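Sticking Doors, Loose Knobs and Other Small Nuisances

My mother's rule was that a house should be quiet before it is pretty, and the older I get the more I agree with her. A rattling knob or a door that groans at five in the morning will wear on you far more than a tired paint color ever could. So this month's page is all about doors and the hallways they open onto, and I hope you'll bear with me, as I do tend to go on about hinges.
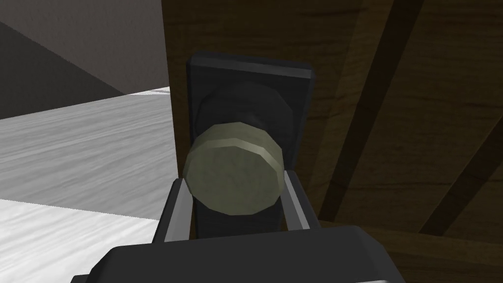 Bikside, July 21, 2021

Let's start with knobs, as they get more handling than anything else in the house. If yours wobbles, look for a tiny set screw on the neck before you do anything drastic. It may be hiding on the underside, and you might need a flashlight and a bit of patience to find it. Push the knob snugly toward the door, tighten the screw until it just bites, and then try the latch a few times. If it feels stiff now, back the screw off a quarter turn. (I have overtightened more of these than I care to admit!)

Knobs without a set screw usually have two screws through the plate, or hidden under a cover that snaps off. Work back and forth between them, a little on one and a little on the other, so the plate pulls down evenly.

For cleaning, a soft cloth with warm water and one drop of dish soap will do for nearly everything. Put the soapy water on the cloth and never straight on the knob, or it will run down behind the plate and sit there. Old brass can be a lacquered finish or a bare one, and polish will make a patchy mess of lacquer, so try a spot near the door edge first.

Now for squeaks. Open the door slowly and put your ear near each hinge in turn until you find the noisy one – it's almost always the top one in our house on Kurnlow Road, though yours may have its own ideas. Tap the pin up with a nail and a small hammer, leaving the other pins where they are, and wipe it down well. Rub it with plain candle wax or petroleum jelly and drop it back in. Cooking oil works for a week or so and then turns gummy, and you'll be doing the whole job over again.
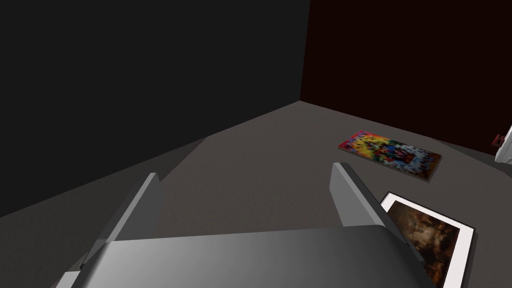
While you have the wax out, do the latch as well. A little on the slanted face helps it slide into the strike plate, and you'll find you can close a bedroom door without waking the baby or the dog. I keep a stub of candle in the kitchen drawer for just this sort of thing, along with a short screwdriver and a folded piece of sandpaper.

Doors that stick in summer are another matter, and please don't reach for the plane right away! Wood swells in damp weather and shrinks again once the heat comes on. A door you trim in July may well have a draft around it by March. Check the hinge screws first, particularly the top ones, as a sagging door will rub at the upper corner on the latch side. If a screw just spins, take it out, pack the hole with wooden toothpicks and a dab of wood glue, snap them off flush, and put the screw back once the glue has set.
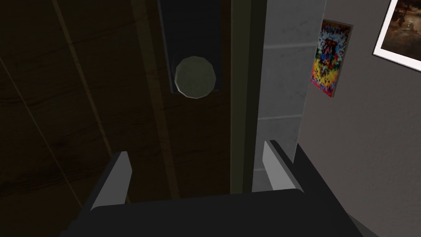 How do I find the exact spot where my door is rubbing?
Rub a stick of colored chalk down the edge of the door, close it, and open it again. The chalk will come off on the jamb wherever the two are touching, and you can sand just that part.

On to the hallway itself, which takes more scuffs than any room I know. Baseboards like to be dusted before they're washed, or you'll only be pushing mud along. I use an old paintbrush for the top edge and then a barely damp cloth, and a white eraser for the black marks that shoes leave behind. Wood floors want the same light hand: a dry dust mop most days, and a well-wrung one when they truly need it. 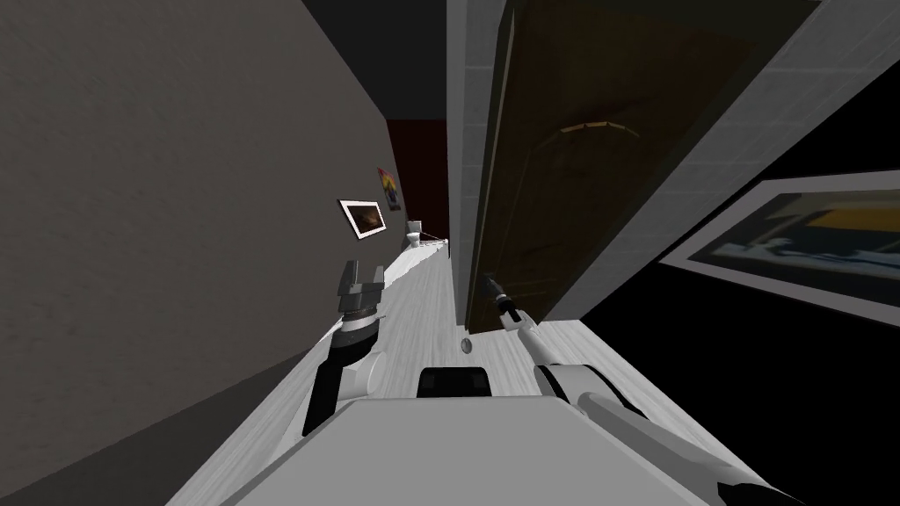 Pictures along a hallway wall, with a pale baseboard below.

If your hallway pictures go crooked every time a door shuts, stick a small felt bumper on each bottom corner at the back. Two hooks to a picture, set a few inches apart at the same height, hold it steadier than one in the middle. And dust the tops of the frames before you start on the floor, please, or you'll be sweeping twice.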